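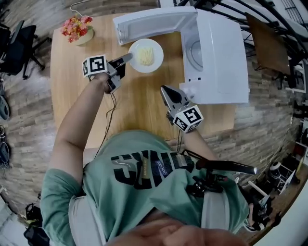
Trellari hand-held gripper kit: notes from a month of use

Several readers wrote in after the February issue to ask about the Trellari kit, the pair of hand-held grippers that Lodurside started selling last year for recording household tasks. We had a set on loan for a month and used it most working days. These are our notes, with prices at the end.

The kit is for people who want to train a robot arm and don't want to drive one by remote control all day. You hold a gripper in each hand, do the job yourself, and the system records where the grippers went and how far the jaws were open. Each gripper carries a cube printed with black-and-white markers, and a camera on a chest rig watches the cubes. The recordings can then be turned into motions for an arm fitted with the same style of jaws.

In the box

You get a left and a right gripper, two marker cubes, the chest rig with its clamps and tube, a set of cables, a spare pair of finger tips for each side and a printed calibration board. You don't get a computer. Lodurside lists a minimum spec on the product page and we would treat it as a real minimum. Our older laptop met it on paper and still dropped frames when both grippers were moving quickly.

Setup

First setup took most of a morning. The grippers themselves are simple, but the chest rig has a lot of joints and every one of them has a knob. The manual shows it fitted to someone fairly tall, and two of our testers needed the main clamp a good deal lower than the drawing suggests. Once we had a position that worked for each person we put a bit of colored tape on the strap, and after that it took a few minutes to get going.

Calibration is done with the board and needs repeating whenever the rig is moved on the strap. The software tells you if it is out, but only after you press record. We would like that warning to come earlier.

Kitchen tasks

We spent most of the month on kitchen jobs, mainly with a microwave on a table: open the door, pick up a plate of noodles, put it on the turntable, shut the door. It's a good test of a two-handed kit. The plate has to stay level, the door takes up a lot of the space you want to move through, and the opening is not much wider than the plate plus a gripper.

Our tester for this part was Snædís Holst, who had used an older single-gripper kit before. She got the hang of the jaws in an hour or so. Plates were the hardest thing for her. The finger tips hold a rim well if they come in nearly flat, and badly if they come in steep, so she learned to bring the plate to the table edge first and take it from there. Doors and handles were easy. Small buttons were possible, though she often had to try twice.

"Your wrists do more than you expect," she told us. "I'd plan on short sessions and swap people."

We agree with that. After 60 minutes most of us wanted a break, and the recordings made after that point were sloppier. The weight is fine for a few minutes at a time but you feel it when you hold a gripper out at arm's length.

Tracking

Over the month we saved 2,272 recordings. Of those, 198 had a gap in the tracking long enough for the software to flag. Most of the gaps came when a cube went behind something, and the microwave door was the usual culprit. Turning the table a little helped, and so did standing a step farther to one side. Lighting mattered less than we thought it would, apart from one late afternoon when low sun came straight across the table and we gave up and pulled the blinds.

The software fills short gaps by guessing the path between the last good point and the next one. The guesses looked reasonable for slow moves. For quick ones we threw the recording out and did it again.

Cables

The grippers are wired – there is no wireless version. The cables run back toward the body and are long enough for a person of any height, which means there is slack to deal with. We caught them on the table edge a few times and once swept a spoon onto the floor. A couple of clips on the sleeve or belt would sort this out, and it's odd that none are supplied. Lodurside says clips are planned for the next batch.

Support

We sent in two questions. One, about exporting files, was answered the same day. The other, about a loose finger tip, took over a week, and the answer was to tighten a screw that isn't shown in the manual. The online guide has since been updated to include it.

Buying or renting

Lodurside sells the kit direct, and Alhassan carries it for customers who want it bundled with a computer and a day of training. Rental is handled from the Okcombe office only, with a minimum of 31 days. Both will quote by email, and schools should ask for the education price as it isn't listed on either site.

If you already own the older single gripper, the left unit can be bought separately and will work with it after a firmware update. You will still need the newer chest rig. The old mount doesn't fit the new camera – we tried.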